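Calling a Follow Spot Cue from the Stage Manager's Desk

Last revised 31 October 2022 by Teodora Babić

These steps apply to a musical with 2 follow spots, run over a single headset channel. The cue numbers come from the touring prompt book for Salia. Change them to match your own show.

Before tech

1. Number spot cues separately from the main light cues. In the Salia book, spot cues begin at 109, which leaves the lower numbers free for late additions.

2. Give each operator a cue sheet with five columns: cue number, pickup, size, color frame and fade time. Leave a blank column on the right for notes.

3. Write the standby in the prompt book half a page ahead of the cue. For fast numbers, group several cues under one standby.

Calling the cue

4. Give the standby in this order: spot number, cue number, name of the performer. "Spot one, standby 172, Tam, stage left."

5. Wait for the reply. If none comes, repeat the standby once, then ask the light board operator to bring up the front wash in place of the spot.

6. Say "spot one" first and "go" last. Leave a short gap before "go." Do not use that word for anything else on the channel.

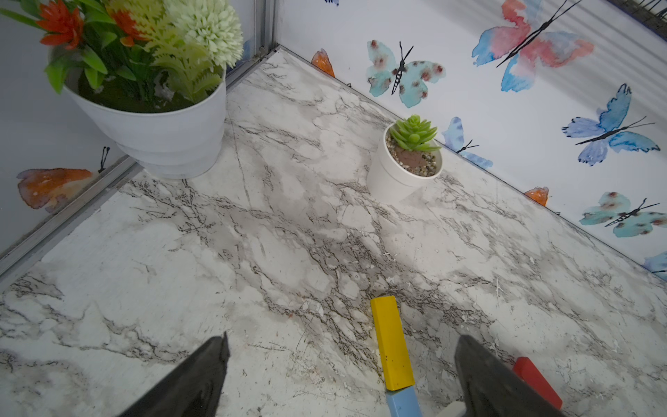
7. For a blackout, state whether the spots go out with the board or hold. At the end of the Piritz duet both spots hold for 15 counts after the stage goes dark, and the sheet must say so.

After the run

8. Collect the sheets and copy all penciled changes into the prompt book the same night.

9. Check the color frames against the sheet. At the Rivorik, spare frames are kept in the booth, top drawer.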